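Tevau Spielküche
Kochset „Stastano" mit Stieltopf, Deckel und Gemüse

Artikelnummer: 441
Hersteller: Tevau
Vertrieb im deutschsprachigen Raum: Hamann
Lieferzeit: siehe Warenkorb

Startseite > Rollenspiel > Küche und Kaufladen > Kochset „Stastano"

Beschreibung

Das Kochset „Stastano" ist für die Spielküche zu Hause, in der Kindertagesstätte oder in der Praxis für Ergotherapie gedacht. Es besteht aus einem kleinen Stieltopf mit durchsichtigem Deckel und aus Gemüse, welches die Kinder schon von der eigenen Küche kennen. Wir haben das Set zusammengestellt, weil viele Kundinnen und Kunden uns gefragt haben, ob man Topf und Gemüse auch zusammen bestellen kann. Vorher waren es zwei getrennte Artikel, und man musste die Versandkosten manchmal zweimal bezahlen.

Der Topf hat einen langen Stiel in Blau. Am Ende vom Stiel befindet sich ein kleines Loch, damit man ihn an einen Haken hängen kann. Die Haken sind nicht im Set enthalten, sie gehören zur Küchenleiste Tevau (Artikelnummer 105). Wer schon eine andere Leiste besitzt, soll bitte vor der Bestellung den Durchmesser der Haken prüfen. Sehr dicke Haken passen nicht durch das Loch.

Durch den Deckel kann das Kind jederzeit sehen, was im Topf liegt. Das ist beim Spielen wichtiger, als man zuerst denkt. Kleinere Kinder nehmen den Deckel sonst immer wieder ab, um nachzuschauen, ob das Essen noch da ist. Der Knopf in der Mitte ist ebenfalls blau und hebt sich von dem dunklen Topf gut ab.

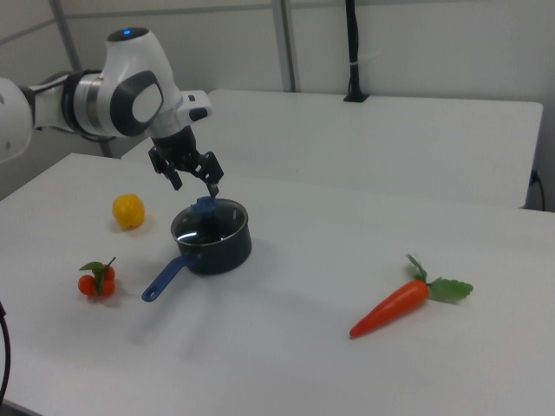 Passt der Topf auch auf die Herdplatte der Spielküche Vollton?

Der Topf steht auf den beiden Platten der Spielküche Vollton sicher, jedoch sollte man den Stiel nach hinten oder zur Seite drehen. Die Platten liegen dort nahe am Rand, und ein Kind, das vorbeiläuft, kann sonst am Stiel hängen bleiben.

Das Gemüse

Zum Set gehören eine gelbe Paprika, eine orange Karotte mit grünem Kraut und kleine rote Tomaten mit grünen Blättern. Die Tomaten sind als Gruppe verbunden und lassen sich nicht einzeln abnehmen. Wir haben uns bewusst für diese Ausführung entschieden, denn einzelne kleine Tomaten gehen in einer Gruppe von Kindern sehr schnell verloren.

Die Paprika kann man aufrecht hinstellen. Das ist praktisch für den Kaufladen, wenn die Ware in einer Reihe stehen soll. Die Karotte legt man am besten hin, und zwar mit Platz für das Kraut. Bitte nicht am Kraut ziehen oder die Karotte daran tragen, es ist für diese Belastung nicht gemacht.

Andere Sorten von Gemüse und Obst finden Sie in der Rubrik „Marktstand". Dort gibt es zurzeit 13 Sorten, die in der Größe zu diesem Set passen.

Verwendung

Das Set ist ausschließlich zum Spielen bestimmt. Der Topf darf nicht auf einen echten Herd gestellt werden und auch nicht in den Backofen oder in die Mikrowelle. Er ist nicht geeignet, um Lebensmittel darin aufzubewahren.

In Kindergruppen wird das Set gern zum Sortieren nach Farben benutzt, oder für das erste Gespräch über Mengen: Was kommt zuerst in den Topf, was kommt danach, was bleibt auf dem Tisch? Für solche Übungen empfehlen wir einen hellen, einfarbigen Tisch, auf dem sich die Farben gut unterscheiden. Auch Auf- und Zudecken ist eine schöne Übung für die Hand.

Reinigung

Mit lauwarmem Wasser und wenig Spülmittel abwischen, dann mit einem weichen Tuch trocknen. Nicht in die Spülmaschine geben. Für den Deckel bitte keinen rauen Schwamm verwenden, weil er sonst Kratzer bekommt und nach einiger Zeit trüb aussieht.

Ersatzteile

Der Deckel kann einzeln nachbestellt werden, ebenso die Karotte und die Paprika. Den Topf ohne Deckel liefern wir leider nicht. Schreiben Sie uns für Ersatzteile eine Nachricht über das Kontaktformular und nennen Sie die Artikelnummer des Sets.

Hinweis für Einrichtungen

Kindertagesstätten, Schulen und Praxen können auf Rechnung bestellen. Ab einem Warenwert von 2000 Euro erstellen wir Ihnen gern ein eigenes Angebot. Die nächste Lieferung von Tevau erwarten wir im Januar, Vorbestellungen nehmen wir schon jetzt entgegen.

Dazu passend

Küchenleiste Tevau mit Haken
Spielküche Vollton, zwei Platten
Marktstand-Sortiment Gemüse und Obst

Stand der Produktangaben: 9. Dezember 2023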